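Do we need a risk assessment for a two-arm bench cell if the supplier says the arms are "inherently safe"?

Asked by Marlene Grube, 12/14/23
Tags: cobots, risk assessment, shared workspace

We're a small shop doing phone handling trials with two arms on one table. The integrator (Sutter) sold us the cell as collaborative and says that covers it, so no guarding and no paperwork beyond the manual. Our insurer disagrees. Sutter's sheet gives a payload, a reach and a line about force limiting. I've asked twice for test results and got a brochure. The fingers and the brackets were made in-house, and I can't find anything covering those.

Is "collaborative" a category I can rely on, or is it just a colour of sticker?

3 answers

Answer 1 – hirkau_maint (accepted)

It's a sticker. The risk assessment is done on the application, meaning arm plus tooling plus workpiece plus whoever leans in to straighten something. Have a look at ISO 10218 and ISO/TS 15066 before you talk to Sutter again. If they tell you the arm's own certificate covers fingers you made yourselves, ask for that in writing and see how fast the tone changes. 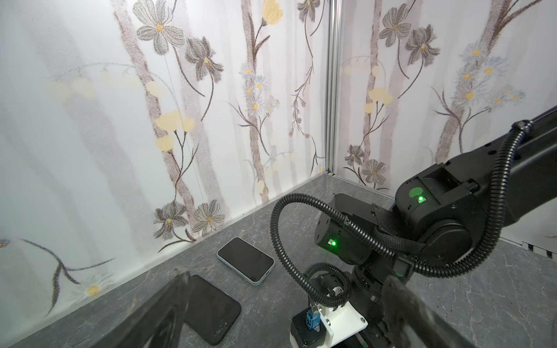

Two arms over the same bench is the part I'd spend time on. A force limit on one arm says nothing about a hand caught between that arm and the other one. Write down every pinch point: finger to finger, arm to arm, arm to table, arm to wall if you have walls. Cable conduit goes on the list as well, as it can snag a sleeve and nobody's brochure mentions it.

Don't treat a green light as permission to reach in, either. Check the manual for what each indicator means on your model. At our place we isolate first, every time. Our first assessment at Hirkau had 20 hazards on it and 6 of them came from parts we'd added ourselves.

Answer 2 – Britesow

I'd go along with most of that, though I'm a bit wary of the paperwork crowd too. We paid for a 268-page assessment and the one thing the operators needed, the speed limit with a person at the bench, was buried in an appendix. Keep yours short enough to read. And redo it when you change the fingers – that's the bit everybody skips.

Answer 3 – mornomano_fan

never had a problem with ours, been running since March. if it bumps you it stops. I think you're overthinking it mate

Comment on Answer 3 – hirkau_maint

Stops at what force, measured with what?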